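The Quiet Week After Surgery

By Torunn Hovland
30 June 2019

My father had his gallbladder taken out last spring, and he was home again before the evening news. The surgeon was good, the cut was small and the nurse who removed the needle from his hand called him "young man," which pleased him very much. I have no complaint about any of these people. My complaint is about the seven days that came after, and I think many families in our town could write the same complaint with only the names changed.
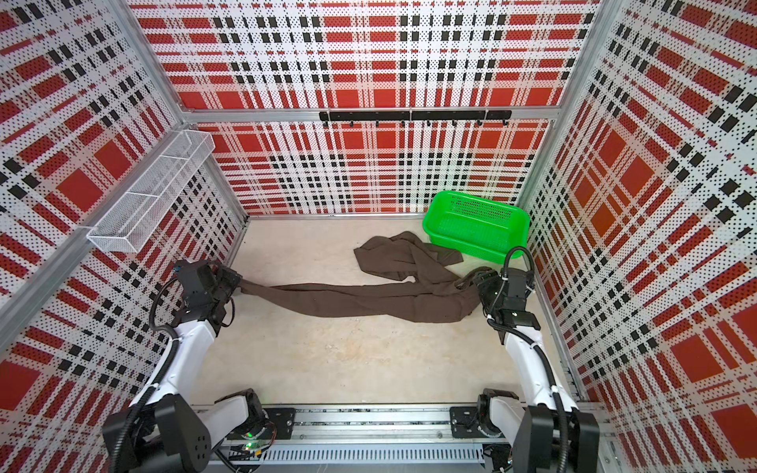
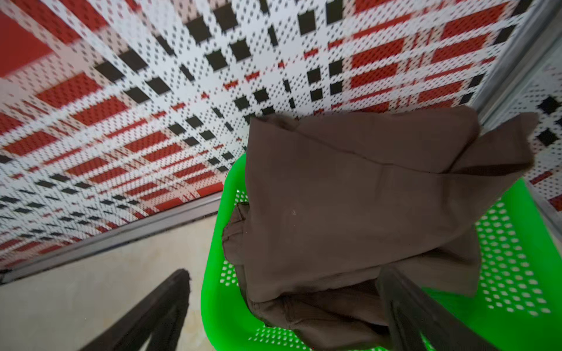

We were given a folder. It had 11 sheets of paper in it, and three of them were the same sheet. One page said he should walk "as tolerated." One page said he should rest. One page said to call the clinic if he had "significant" pain, and my father, who worked on boats from the age of 15, does not believe that any pain is significant. On the third night he had a fever and he did not tell me, as the paper gave a number for the fever and his number was a little under it.

He was fine in the end. It was a small infection, and the tablets took care of it. But I sat beside him that night and read the folder from the first page to the last, and I understood that it was not written for us. It was written so that someone could say we had been given it.

I am a translator by profession, and I moved to this country as an adult. For these two reasons I read instructions more slowly than other people do, and I notice when they are bad. A sentence such as "resume normal activity when appropriate" looks like English, but there is nothing inside it. Who decides what is appropriate? My father decided. He carried firewood on day four.

The hospital here at Valen is proud of its short stays, and I can understand why. A bed is expensive, and most people sleep better at home. When the new surgical wing was opened, the speeches were full of the word "home." Patients would recover at home, in comfort, with the family near. I was in the audience and I clapped with the others. It did not come into my mind then to ask who this family was, and whether it had a job.

In our case the family was me. I live 56 miles from my father, and I drove there on the morning of the operation with a bag for two nights. I stayed nine. I do not regret one of them, but I lost a contract, and I could afford to lose it only in that month. My neighbor Bendik Lindholm was in the same situation the winter before, when his wife had her hip replaced. He drives a delivery truck and he has no paid leave for such things. He came home in his lunch break to help her to the bathroom and he drove away again with the sandwich in his hand. In the hospital's records this is a successful early discharge.

I want to be fair. When you shorten the stay, some work truly disappears. There are no more meals on trays at six in the morning, and there is less risk of catching something from the next bed. But other work does not disappear at all. It moves to a kitchen table, where it is done by a person without training, usually a wife or a daughter, who is afraid to do it wrong. The bandage must still be changed. Somebody must still look at the wound and decide if this red is a normal red. In the hospital that person would have studied for years and would have a colleague to ask. At home that person has a folder.

The clinic has a telephone line, of course. I called it on the night of the fever and I waited for a long time with the music. The woman who answered was kind. She asked me to describe the wound, and I found that I, who live from words, could not do it. Was it swollen? Compared to what? I had seen it for the first time on the day before. If one nurse had shown me the wound before we left, for two minutes, and said "like this is good, and if it becomes like so, you call," I would have known what to say. I think about these two minutes often. I cannot believe that they are too expensive.

There is now a plan to buy an app. It is called Drendenetti, and the hospital board will vote on it in September. According to the letter that was sent to us, patients will fill in a short form every morning and a program will decide who needs a call. The license costs 4000 dollars a month. I am not against it, and for a younger patient it may be a good thing. But my father has a phone with buttons. He would answer every question with "fine," and the program would believe him, the same as the folder did.

I would prefer that the money go to a person. In Grønli, which is a smaller town than ours and not a richer one, the clinic pays a visiting nurse who comes on the second day and again on the fifth. I went there in May to talk with people about it. The nurse whom I met did not have much equipment in her car. She looks at the wound, she looks at the medicine boxes, and she looks in the refrigerator - this last thing she considers the most important. A man who has eaten only crackers since his operation will not tell it on the phone. She also talks with the one who takes care of him, and she does this in another room if it is possible. She told me that in this other room people frequently begin to cry, although the patient is doing very well.

I don't say that Grønli has solved everything. The nurse has too many villages and in winter the road over the pass is closed some mornings. The clinic there did 532 operations last year, and not all of those patients had their two visits. But when I asked people about their time after surgery they told me about it calmly, as you tell about a journey which was long but had signs along the road. In Valen, when I ask the same, I hear stories such as mine.

Some readers will answer that our grandparents did this without visiting nurses, and that a family should take care of its own. I have heard this from people whom I respect. But our grandparents lived four or five adults in one house, and they did not send anybody home with a drain in the side of the belly. My mother cared for her own mother in Miden for two years, and what I remember is how many women came through the door. One of them brought soup and another one washed the sheets. An aunt sat by the bed so that my mother could sleep. We have kept the duty from that time and lost the aunt.

There is one more matter, and it is a small one, but I have promised myself to write it down. At the discharge, the doctor talked to me and not to my father. My father was sitting between us in his own coat. He hears badly on the left side, but his mind is clear, and it was his belly. The doctor was in a hurry and I was the one with a pen, so I understand how it happened. Still, I believe this is a part of why he did not mention the fever. For a whole day people had talked over his head about his body, and when he finally had some information that was only his, he kept it.

So I ask for things that are not very modern. I would like one sheet of paper in place of the folder, written in the words that people use, with the numbers large enough for old eyes. It should be read aloud to the patient, and to the one who will take care of him, while both are sitting down. Somebody should show the wound. Before the date for the operation is given, somebody should ask who will be in the house, and if the answer is "no one" or "my daughter, if she can get free," this answer should change something in the plan. And I would like the board to calculate what a visiting nurse would cost for one year, and put this number beside the number for the app, so that we can look at both before the vote.

The board says that it welcomes letters. The last time there was a hearing on hospital matters it was held at two in the afternoon, when Bendik was in his truck, and those who are at home with a patient could not come either. I have asked for an evening meeting this time and I have not had an answer yet.

My father has read this essay and he has two corrections. He wants me to say that the firewood was only small pieces, and that the soup they gave him at the hospital was very good.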